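About us

Kotuvero helps small manufacturers, packing sheds and training colleges plan and budget for robots. We don't build robots and we don't sell them. Clients come to us before they sign a purchase order, and sometimes after they've signed one they wish they hadn't.

We started as the equipment planning desk of Drikavport, a machinery leasing business, and became a separate company when the desk had more outside clients than inside ones. Our office and workshop are in the same building, with the workshop at the back. Visitors are welcome by appointment.

What we do

Most jobs begin with a site visit. We look at the floor, the power supply, the compressed air, the doors the equipment has to come through and the people who will run it. Then we write an equipment plan. A plan covers the arm, the gripper, guarding, freight, installation, operator training, spare parts and servicing, with a price range against each line. The price of the arm is the figure people usually bring to the first meeting. It is often less than half of what they end up spending.

We have prepared 469 of these plans so far. Some recommended buying nothing that year. In those cases the client pays the same fee and keeps the site drawings, which stay useful if the work changes.

Trying it in simulation first

Before a client commits to a gripper, we model the job on a computer. We bring in the size of the parts, the position of the bench and the reach of the arm, and run the task over and over with different equipment. A standard study is 400 runs for each gripper on the shortlist. We look at whether the fingers open wide enough, whether they can get to the part at the angle required, and how much bench space the arm needs around it. Thin, flat items such as boards and panels get extra attention, as the angle of approach matters a great deal with them. 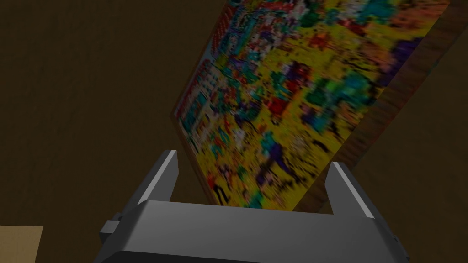 Drikavport's view is that simulation should be costed as its own line in the budget, separate from installation, so that a client can stop after the study without unpicking the rest of the contract. We agree, and all our quotes are now set out that way. A study won't tell you everything. Worn parts, dust and a busy shift all behave differently from a model, so we still recommend a hired unit on site for a short trial before the final order.

How we charge

Our fees are fixed and agreed in writing. We take no commission from suppliers. If a supplier offers a discount through us, it goes to the client in full and is shown on the quote.

We ask clients to allow 6 weeks from the site visit to the finished plan. Schools and colleges working to a budget deadline should contact us by August, as the end of the year fills up quickly.

The Kotian list

Kotian is our own price record. It holds 1,009 entries for arms, grippers, stands, controllers and safety gear, each with its quoted price, freight cost and delivery time. Current clients can ask for a copy of the section that applies to them.

Training

Our operator courses are run with Vorkusano, a training centre with its own practice cells. Places can be booked as part of an equipment plan or separately.

Page updated November 18, 2024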